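Home | Reviews | Workshop | Kits | Contact

Two Arms, One Table: An Afternoon at the Ernbridge Open Day

I went to Ernbridge in August mostly to try the Karitz two-arm setup, and wow, I stayed way past 4! The orange ribbed fingers won me over first. They feel springy, a bit like a flip-flop (in a good way).
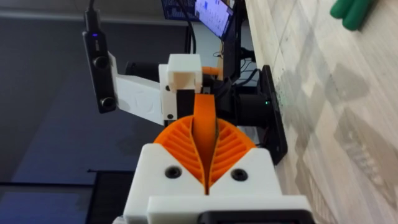

Orange printed fingers on a white housing, with the other arm's camera across from them.

You steer both arms yourself, and my turn lasted eight minutes. I picked up some 7 toy bricks and dropped most of them – still grinning. My gripe is the cables, which hang all over the place, and $878 for the finger kit is steep. 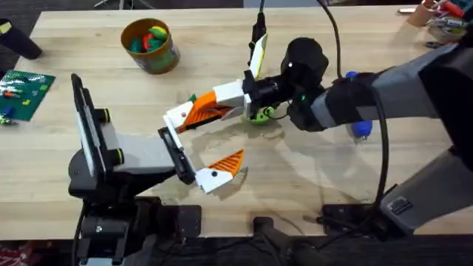
Both arms reaching in over the table, toy bricks off to the left.

I'd go again, but I'd wait for a sale.

Print this page | E-mail to a friend

Comments (2)
trekell_fan: Do the fingers wear out?
sandu88: Mine are fine after one winter.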